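Home Forum Equipment Budgets Search Log in

Budgeting consumables and cameras for a suturing robot bench, first year

Posted 2nd July by Thulani Hlongwane

I am putting together the equipment request for a small surgical robotics bench at Binderska. The work is automated and teleoperated suturing on tissue blocks, no patients and no live animals. The arms are already paid for under a separate line and are not part of this request. What I have to plan is everything else: instruments, cameras, thread, needles, tissue, lighting, covers for the work surface, and whatever I have forgotten.

My draft splits the money into two pots. The first is capital (wrist cameras, one fixed camera, mounts, lights, a compute box for recording). The second is consumables for the year. Purchasing wants the second pot fixed in advance and will not let me move money between the two once it is signed.

The capital pot I can price. Fendent and Prindik have both quoted on the camera package. Fendent is cheaper and has an 8 week lead time. Prindik is higher, 18 weeks, but includes the mounts and one recalibration visit. Neither quote includes spare cables. Neither one states the near focus distance of the wrist camera either, and I want that in writing before I sign. At the distances we work at, the gripper finger goes soft while the thread behind it has to stay readable.
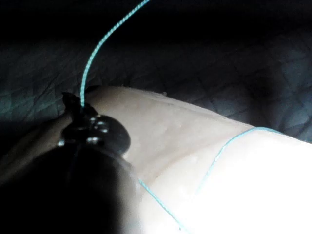
Sibusiso Makhubela wrote under the draft that the focus distance was a side issue and that the thread color would cost me more than the lens, and asked whether I had specified one at all. I had not. The draft says "braided suture, assorted" and nothing more.

So, two things I need help with. How do people estimate consumables for a year when the number of sessions is not known? And is it worth paying for the fixed camera at the start, or can the wrist cameras carry the first few months? The fixed camera with its arm and light is the largest single item in the capital pot, and it is the one I will be asked to cut.

I have read the older threads on instrument life. They are mostly about graspers on foam pads and did not help much.

Sibusiso Makhubela

Keep the fixed camera. Cut something else.

The wrist views are good for the grip itself and poor for anything that happens at the seam. With only wrist cameras you will not be able to judge stitch spacing afterward, and you will have no view that holds both instruments and both cut lines together. Anyone who labels the recordings later will ask for it. Buying it later also means a second calibration and a set of early recordings that do not match the rest.

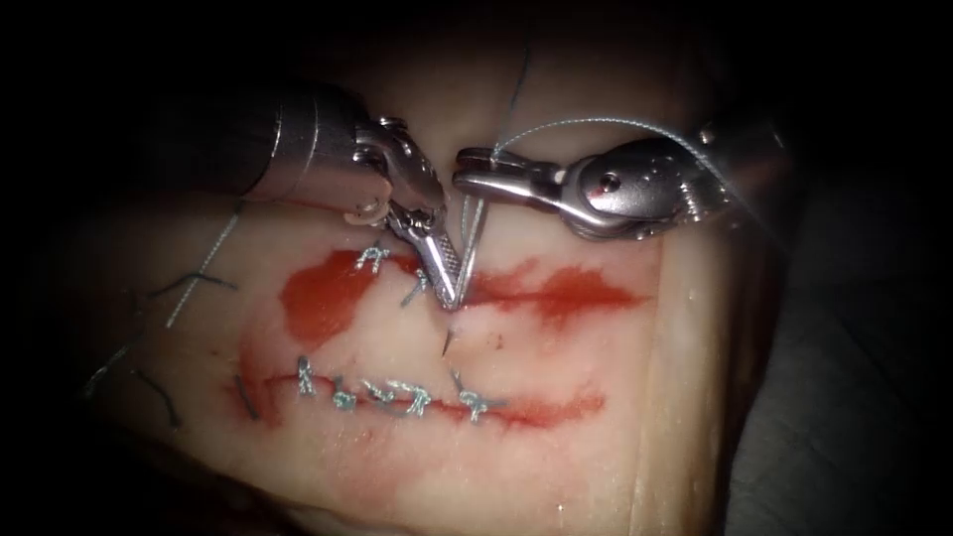

Both instruments over the upper incision, fixed camera.

Specify the following on the quote, as separate lines:

– camera body and lens, with working distance stated
– mounting arm, with payload stated
– light, dimmable, with its own switch
– cables, two of each
– a cleaning kit suited to the lens coating

The light matters more than the sensor. Wet material throws reflections and a cheap lamp puts hard spots where you least want them. Ask for a diffuser. Ask too whether the exposure can be locked. Some packages only offer automatic, and the picture will change brightness each time an instrument crosses it.

On lead time I would take the longer one if the mounts are included. Mounts made in house ate most of a term for us. We had 13 versions of one bracket before it stopped creeping under load. If you do go with Fendent, order the mounts from somebody else on the same day you sign.

On estimating consumables: do not estimate by the year. Estimate by the block. Work out what one block uses (thread, needles, wipes, gloves, disposal) and then ask purchasing for a number of blocks. They can argue about the number of blocks, and that is an argument you can have. They cannot argue very well about what one block costs.

mill_lane_bench

we just ordered a big box of everything and ran out of needles. order more needles

Makhubela Instruments (trade member)

We supply thread and practice tissue, so read this with that in mind.

The block method above is the right one. A few points on what goes into it.

Thread. Buy one color and one gauge for the whole year, from one lot if the supplier will hold it for you. Assorted packs are cheaper per meter and cost more later in sorting and relabeling. Choose the color against the material. Check also how it behaves under your own lamp before you commit, because a pale thread on a pale surface can vanish in a highlight. Ask for sample lengths. Any supplier should send them free.

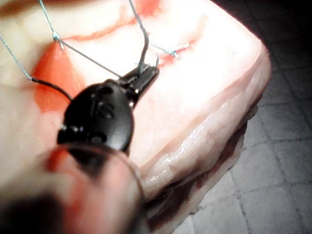
Tissue is the line people get wrong. They budget for the piece and forget storage, transport, thawing time and disposal, which together can exceed the price of the piece. Decide early whether you need real layers or only a surface that holds a stitch. A thick block with fat and pinkish tissue in visible bands along its side gives you something closer to true depth, but it brings fluids onto the bench, so allow for surface covers and for cleaning the instruments after each session. A synthetic pad keeps for months on a shelf and needs none of that. Many benches buy both and use the pads for setup and for training new operators.

Instruments. Treat the jaws as consumables even if purchasing lists them as capital. Gripping braided thread wears the jaw face, and once it starts to slip your results change before you notice. Write a replacement interval into the budget and stick to it. We have one customer who swaps at 29 sessions whatever the condition. Another inspects under magnification and swaps on sight. The first has the easier paperwork.

Needles. The reply above is short but correct. They bend and they go missing. Buy a magnetic sweeper for the floor and a counted tray for the bench.

Disposal. Get the contract price before anything is ordered. It is normally set by container and collection, not by weight, and a bench that runs lightly pays the same as one that runs hard. Check whether your building already has a collection you can join.

Thulani Hlongwane

Thanks to all. I have rewritten the consumables pot per block and taken "assorted" out. The fixed camera stays in and the second display comes out. Prindik have confirmed that exposure can be locked and are sending the near focus figure separately. Still waiting on Fendent for both. I have also asked for cables in twos, and the needle line has been doubled.

Still open: does anyone have a disposal price per container for a bench that runs only part of the year? Our building has a collection, but it is tied to another department and they have not answered.

Contact | Rules | Copyright of posts remains with their authors | Back to top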